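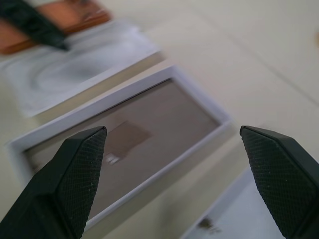 Sorting bench, July, just after lunch

Okay, trays! I finally gave in and set out the white ones on the cream table, and I'm already happier than I was with the old muffin tins (sorry, Habibur, I know you liked them). They're sitting at a slant for now, which bugs me a little, but I wanted to try reaching into them before squaring anything up.

The one in the middle has a gray-brown bottom and I've only put one small brown square in it so far. Brown on gray-brown is not great. I keep losing the edges of it when I glance over, so I want to try a sheet of plain paper in there, or swap in one of the trays that's pale inside and see if my eyes like it better.

There's a yellowish smudge on the tabletop over toward the right. Dish soap first, please, before anyone gets out the strong stuff. The last table from Tradlow went cloudy when we scrubbed it and I'm still annoyed!

Labels: I'm leaning toward place names over numbers, so Drulville for the stuff we keep and Allstead for the stuff that goes back. Habibur Wanigasekara wants numbers. We tried numbers in the Bhattacharjee lot and mixed up the 2 and the 5 the whole way through, so I'm holding out.

To do:
Paper liner for the middle tray
Soap on the smudge
Ask Habibur if the spare trays are still on the shelf by the sink (he thought there were some 3 left)
Line everything up with the table seams, then tape the corners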